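Open day talk, speaker notes
Speaker: Nomvula Mahlangu
Slot: 20 minutes, plus questions. Hall door closes when we start.

Before starting

Check the clicker. Check that the side screen mirrors the main one. Marthinus Joubert runs the simulator station at the back and will be ready by slide 2. If he is not, stay on the title slide and talk about the day plan.

Say the safety line first: the yellow floor tape in the hardware hall means stop, and that goes for staff too. Coats and bags stay on the hooks.

Slide 1. Who we are

Prolomard is a small shop. We write control software for two-arm robots and we test most of it in simulation before it goes on a real machine. The software package is called Gridik. People will ask what the name means. It was a folder name on Hendrik's computer and it stuck.

Hendrik Msimang started the open day last November with one table and a printed sign. This is the second one. Thank Fontana for the chairs and the lunch.

Mention that the visit has two halves. First half is in this room, with the simulator on screen. Second half is across the yard with Naledi Potgieter, on the hardware.

Slide 2. What the gripper sees

Everything on the next two slides is rendered. Say this early, last time a man asked what camera we used and I had already moved on.

Start with the close view. Two fingertips at the bottom, a brown panel ahead of them, and off to the right a plate with a short bar on it that looks like a cabinet or drawer pull. Ask the room how far away the panel is. Let them guess. Most guesses will disagree, and that is the point of the slide. The panel is one plain color with a little shading. There is nothing on it to judge distance by.

The program has the same problem. From this close it has very little to work with, so we also give it a wider view.

Pause for the switch. Marthinus changes the view on my nod.

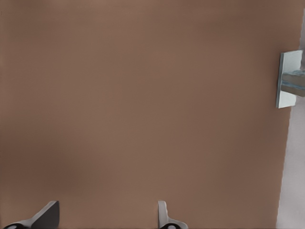 Slide 3. Two arms, one table

Explain left and right before anything else. We name the arms from the robot's side. If you are facing the robot, its right arm is on your left. Everybody gets this wrong for the first week, me included. In our logs we write "right arm" and never "the one on the left."

Then the main idea. Two arms give you more reach and let you hold a thing with one hand and work on it with the other. They also give you a new way to break something, and that is arm against arm. A single arm can only hit the table or the parts. With two you have to plan both paths together, all the way up to the shoulder.
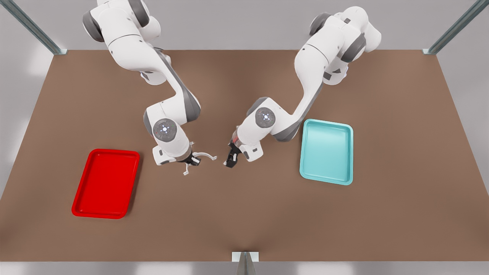
Gridik treats each arm as a chain of simple shapes and checks every shape on one arm against every shape on the other. It does this on each step of the plan. The middle of the table is where this matters most. Point at the two grippers, the open one and the darker one across from it, with only a narrow gap between them. Go from there up to the elbows and say that those are checked too. Visitors look at the hands and forget the elbows. If a path fails the check, the planner asks one arm to wait. We tried having both arms give way and they stood there waiting for each other.

If somebody asks about the trays, say that color is an easy way to tell the program which tray is meant, red or teal. Do not get into the vision work here. Sibusiso Buthelezi covers that after lunch.

Slide 4. Why simulate at all

Keep this one short. A new plan can be run many times overnight with no one in the building. Our last full batch was 1216 runs. On the hardware we would need a person standing next to the stop button for each of them.

Say what simulation is bad at. Friction is a guess. Cables are left out of our model. Soft parts behave too nicely. We had a plan that passed every run and then failed on the real arm on its first try over a cable tie.

Slide 5. Trunedero

Trunedero is the test cell across the yard. Groups of 4 at a time, no exceptions, the walkway is narrow. Naledi calls the groups. The rest can stay here and try the simulator with Marthinus.

Questions

Price: send them to Hendrik.
Student placements: yes, forms are on the desk by the door.
Can we film: in this room yes, across the yard ask Naledi first.
If there are no questions, go straight to calling the first group.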